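Patience in Both Hands: A Talk with Yolotzin Huerta

It was a Thursday when I drove out to Clarneseck, and I'd been told to come before nine in the morning if I wanted Yolotzin Huerta's full attention. After that, she warned me on the phone, she belongs to the arms.

She runs the demonstration floor at Ustari, which occupies the back half of a long brick building that used to be a mattress showroom (the old loading bell still works, and the delivery drivers love it). Her group teaches two-armed robots to handle ordinary household things by having a person do the job first, through the robot, over and over. The person holds a pair of small leader arms, the robot's own arms copy every move, and the whole thing is recorded. Later on a program studies the recordings and tries to do the job by itself.

I had pictured something grander, I admit. Huerta laughed when I told her so.

"Everyone expects us to be building engines," she said. "Then they come in and we're fussing over cups. But think about how much your hands know about a cup! You've been practicing since you were a baby in a high chair, and you couldn't tell me the half of what you do."

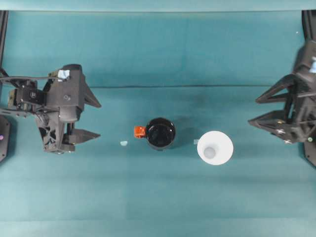 The mug and the white cup between the two grippers at Ustari in Clarneseck.

She came to the work sideways. For seven years she taught piano to children, mostly beginners, and she had a student whose mother worked for a company called Detance, where they were looking for people with steady hands and a lot of patience to try out a remote control setup. Huerta went for an afternoon, out of curiosity, and stayed three years.

"I was terrible at it," she told me, with real delight. "Oh, I was so bad. I thought, well, I play Schumann, how hard can it be to pick up a spoon? And I knocked that spoon on the floor all morning long. You can't feel anything, you see. On the piano the key pushes back at you. With our leader arms you squeeze and there's only the spring in the handle, and that tells you about the spring and nothing about the spoon. So you have to learn to feel with your eyes."

I asked her what that meant in practice, and she got up out of her chair to show me, pinching the air with both hands. You watch the tips of the fingers, she said, and you watch the thing you're about to touch, and you learn to catch the tiny shift that means you've made contact. New people close the gripper too early and then squeeze too long. They also hold their breath, and she has a note taped up by the coffee maker that just says BREATHE PLEASE.

There's a good deal of piano teacher left in her. She has her operators go through a new task slowly, left hand alone, then right hand alone, then both together, and she won't record anything until the two hands stop waiting on each other. That waiting, she says, is what ruins a lot of early demonstrations. The left hand finishes its part and the right hand hasn't started thinking yet, and there's a pause in between while the person makes up their mind.

"And the robot learns the pause," she said. "It learns it beautifully! We had a set on folding washcloths where the operator always stopped before the second fold, because he was looking over to see where the corner went. When we ran the trained version, it got to the second fold and it stopped. It just sat there over the washcloth like it was saying grace. We had to go back and do all of those again."

The current task sheet is pinned up beside the door, and it lists 69 starting layouts, each one drawn in pencil with little circles and arrows. The arrows show which way a handle should point. I'd have thought it would be easier to put things in the same place each time, and Huerta agreed that it would be easier, and said that she gets asked to do so about once a month.

"If the handle is always on the same side, then what you've taught is a dance step," she said. "You move the mug over a little and the poor thing goes to where the mug used to be. I want it to have seen the handle near, far, turned away, turned toward the other hand. Somebody's kitchen isn't going to have tape marks on the counter."

By the time of my visit the group had kept 2429 demonstrations from this round. "Kept" is an important word here. Huerta throws out a fair number, and she's frank about how much arguing goes into it. A clumsy grasp that gets fixed partway through often stays in, and she fought for that when she first arrived. People wanted only the clean ones, and to her mind a machine that has only seen clean ones has no idea what to do the first time it fumbles.
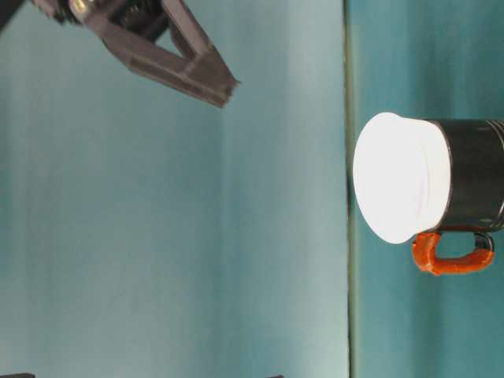
How long does it take a new person to get good at guiding the arms?
Most of Huerta's operators are recording usable demonstrations of a simple one-handed task by the end of their second week, and two-handed tasks usually take them a month or more.

Sessions are short, on her orders. An operator works for 25 minutes and then has to get up and do something else, even if it's going well, and especially if it's going well. She learned that from her students too, the ones who would play a hard passage right and then want to play it ten more times until it fell apart.

The leader arms themselves come from a small shop called Marinescu, and she's fond of them in the way a person gets fond of an old car. The grips have been rewrapped more than once. Her own pair is set lighter than everyone else's, and she's been asked, politely, to stop readjusting the others in the evening.

I wanted to know if she minded, after all that teaching, handing the skill over to a program. She took her time with that one. She said she'd never felt it as handing anything over, any more than she did with the children. What she does mind is being copied too well. In July they played back a trained run for a few guests, and she recognized a small dip of the wrist before the grasp, a habit of hers that her own teacher had tried for years to get rid of.

"My teacher would have been furious," she said. "I called my sister that night to tell her about it."

Then I got my turn at the leader arms, which she'd been promising me since I walked in. I'll say only that she told me to breathe twice, and that the next operator was already waiting for the chair.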